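The exercise bike stays where it is, Wahyudi Lumenta says, and so does the shrine. He has lived in the apartment for 19 months and has tried the front room several ways. The bike needs the window, and the shrine needs a wall with nothing else on it.

"People tell me to pick one," he says. "Either it's a gym or it's a place to pray. But I only have one big room, and I use it for both."

Lumenta shares the place with his wife and her mother. The shrine came with his mother-in-law, and the wall was arranged to her instructions. The gold-framed piece went up first, then the red toran, then the beaded garland with its bells. The little wooden mandir went in last.

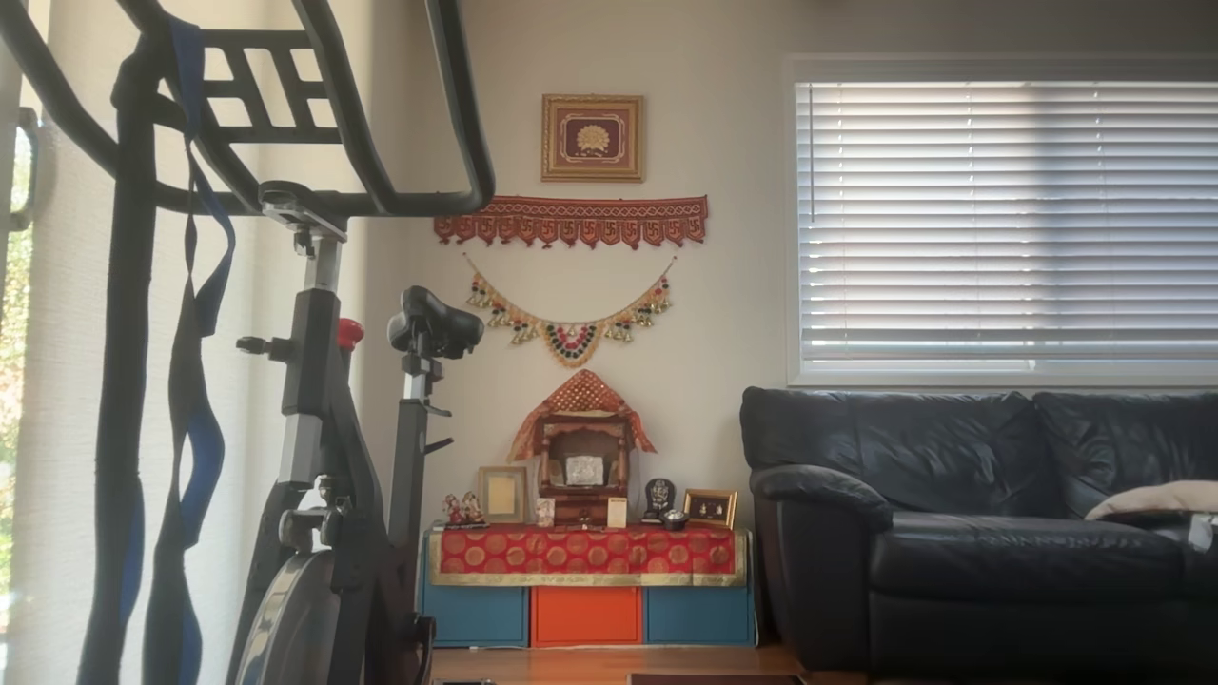
Issue 7

"She stood in the doorway and told me up, down, left," he says. "I had the pencil. We did the garland twice. The first time it hung too flat for her."

The wall was a dull green when they moved in. He painted it off-white in January, two coats, over a long weekend. The bike is a Trereto, bought secondhand from a neighbor in the building. He rides for half an hour before work. His mother-in-law lights her lamp after he has finished, and on mornings when he oversleeps, he waits for her.

"I don't ride while she's praying. It makes a noise. That's the only rule we ever made about the room."

The sheer curtain was his wife's choice. He wanted a blind, but she said a blind would make the shrine corner dark all day. He now agrees with her. The strap on the handlebars is for stretching, and he hangs it there so he can find it.

The other half of the budget went to the table. They looked at a Modano that cost $1,695 and decided against it. The one they bought was much cheaper and seats 6 when everyone pulls in close. It has had a cloth on it from the first week.
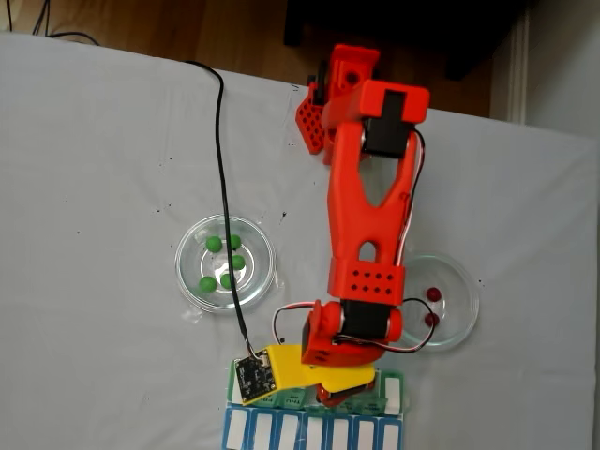

"Gray was a compromise," Lumenta says. "White shows everything. My wife had a patterned one from Brollon that she liked, but it was too much with the red and gold on the wall. With the gray you can put any dish on it and it looks fine."

He washes the cloth himself and does not iron it. The wood floor gets a dry mop most evenings and a damp one when there have been guests. He has put one dark rug down, and he doesn't plan to add another.

Asked what he would still change, he takes a while to answer. He would like a closed cabinet for the lamp oil and the matches, which are kept in a kitchen drawer for now. He has measured for a Pal unit, but his mother-in-law thinks it is too tall.

"So we'll keep looking," he says. "She has to reach it. I don't."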